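Workshop Tips: Software for a Tabletop Arm
Mug-and-tub tasks, perception and control notes
Updated Oct 8, 2021

These tips cover the software side of one small household task, putting a mug in a plastic tub, and the reverse, taking it out again. The hand is a multi-finger type on a single arm. Most of the tips also apply to a two-jaw gripper. Settings are from our bench and will need adjusting on another.

1. Set the table frame first

Define one coordinate frame at a fixed corner of the table and express everything else in it: camera, arm base, mat, tub. Do not use the arm base as the world frame. The base gets unbolted sooner or later, and every stored pose goes with it.

Fit the table plane from the depth image with the table cleared. Store the plane with the calibration file. Do not refit it on every run, as a soft mat will pull the fit upward by a few millimeters and the planner will then treat the bare tabletop as free space.

2. Treat the mat as its own surface

A padded mat compresses. Give it a separate height in the collision model, and set the contact tolerance on that surface looser than on the tabletop. Curled edges should be padded in the model too. A patterned mat helps stereo matching; a blank white tabletop does not, and holes in the depth map over the bare areas are normal. Fill them from the stored plane.
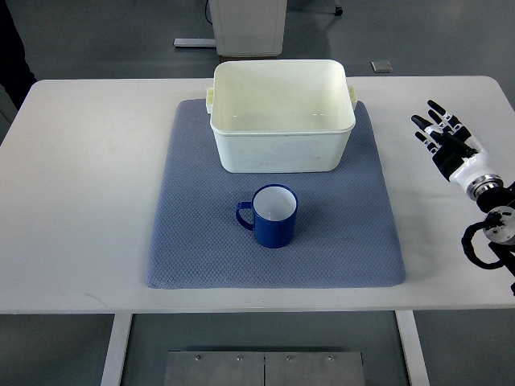
Shona Skinner wrote in to disagree on the stored plane. Her table is on casters and gets pushed around between jobs, so she refits at startup, masks out the mat by color, and rejects the result if the tilt differs from the last good fit by more than a set limit. That works. If you do it this way, log the rejected fits as well as the accepted ones.

3. Find the mug by its rim

Glossy enamel and glazed surfaces throw highlights, and highlights move when the arm shadows the work. Segmenting on body color alone gives a mask with bites out of it. Fit an ellipse to the rim instead and use the body color only to confirm. The rim gives the center and the tilt in one step.

The handle is a separate problem. Estimate its angle about the vertical axis and report a confidence with it. When the handle is hidden, report no angle. An earlier version of our node returned zero in that case, and zero is a valid angle. It took most of September to trace the bad grasps back to that one line.

4. Model the tub as five boxes

Four walls and a floor. A convex hull closes the top of the tub, and the planner will then refuse every pose inside it. Molded handles on the short ends need two more small boxes. Leave them out and the lower links will clip them on a low sideways approach.

Add clearance to the inside of the walls only after you have measured the fingers at full spread. The open hand is wider than the closed hand, and release is where the walls get hit.

5. Split the place motion

Plan it in stages: above the rim, straight down, open, straight up, out to the side. Keep the descent and the retreat as straight-line moves at reduced speed. Free-space planning between stages is fine. One long free-space plan from grasp to release will find a path that tips the mug.

We limit the solver to 100 iterations per stage. If it has not converged by then, raising the limit has seldom helped, and the goal pose is usually the fault.
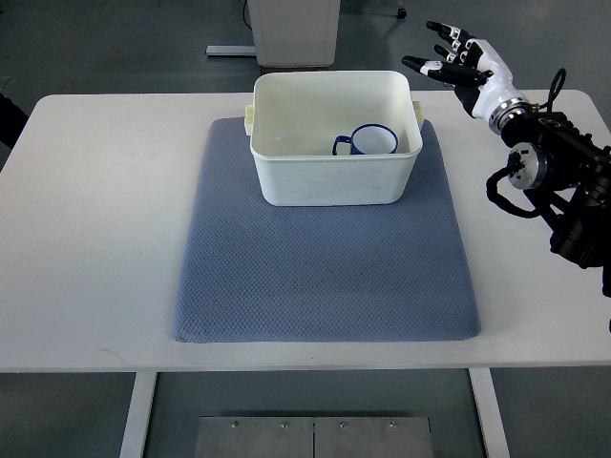
Would a force threshold not be simpler than a planned height for the release? Domnica Rusu asked this after trying the staged motion on her own bench. She stops the descent when the wrist reads contact and opens from there.

It is simpler, provided the wrist sensor is zeroed with the mug already in the hand. Keep the planned height as a floor in either case, a few millimeters below the expected contact. If the sensor drops out, the arm then stops on position.

6. Check the result from a parked pose

Move the hand to a fixed park position clear of the tub before running the check. Fingers in view are the most common source of false detections. Wait for 3 matching frames before accepting a result. A front wall will hide the lower part of anything standing inside, so accept a partial body if the rim fit is good, and test the rim center against the inner outline of the tub.

Name the outcomes in full. "Mug in tub" and "mug on mat" are useful. "Success" is not, once the same check is used for the reverse task.

7. Log start states

Save one image and one full joint state before each run, from the park pose.
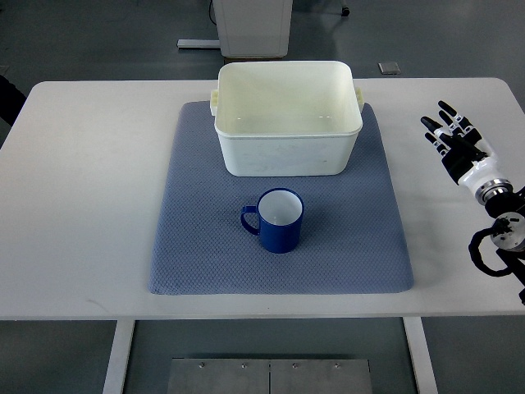
Store the mug position and handle angle alongside them in the same record. Sort by handle angle once a week. Our first batch of 200 runs had nearly 100 with the handle within a narrow band, and the controller tuned on that batch was poor at everything else. A short script that prints the next requested position and angle fixes this at no cost.

Keep rejected runs. Mark them with a reason code and leave them in the same folder.

8. Version the configuration with the code

Calibration, surface heights, box dimensions and speed limits belong in one file, under version control, with the file hash written to every log. Ximena Ocampo keeps the hash in the log file name as well, which makes sorting quicker. Do not edit the file on the robot computer. Edit it in the repository, pull, and restart the planner node so that the old values are not left in memory.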